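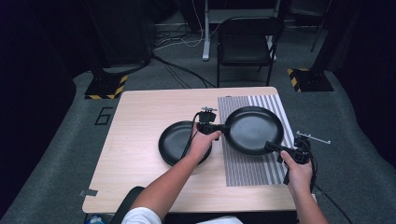
Down to two black pans

I have been clearing out the kitchen a shelf at a time since March, and this month it was the frying pans. I had more of them than I had burners. Most were scratched, one had a handle that turned in my hand, and I kept reaching past all of them for the same two anyway.

So I kept the two. Both are round, black and nonstick. The bigger one is from Toma and the smaller one is a Jamberg I picked up for $19 at the outlet in Hastunport. The rest went in a box by the back door.

I use the small one nearly every morning for eggs. It heats fast and it fits in the dish rack next to a plate. The bigger one does pancakes, fried rice and anything for more than one person. It takes longer to get hot and I used to crowd it, which meant everything steamed. Now I cook in two batches and it goes better.

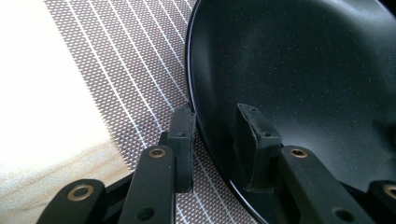
The coating is what I look at first on any pan. A speckled one is harder to judge than a plain one, so I tilt it under a light and run a fingertip over the middle and then up the side. If I feel a groove, or if the color changes where I have been scraping, it goes. The rim matters too. A rolled rim pours better and doesn't dig into your hand when you carry the pan to the sink.

For washing, I let the pan cool for 20 minutes, then use warm water and a soft sponge. No dishwasher. I used to stack them bare and that is how I ruined the last set, so now there is a folded dish towel between the two. Stoltura sells felt pan dividers, nine to a pack, but a towel does the same job and I already own plenty.

The whole shelf took me 30 minutes, including wiping it down. Next is the drawer with the lids. I have at least three in there that don't fit anything.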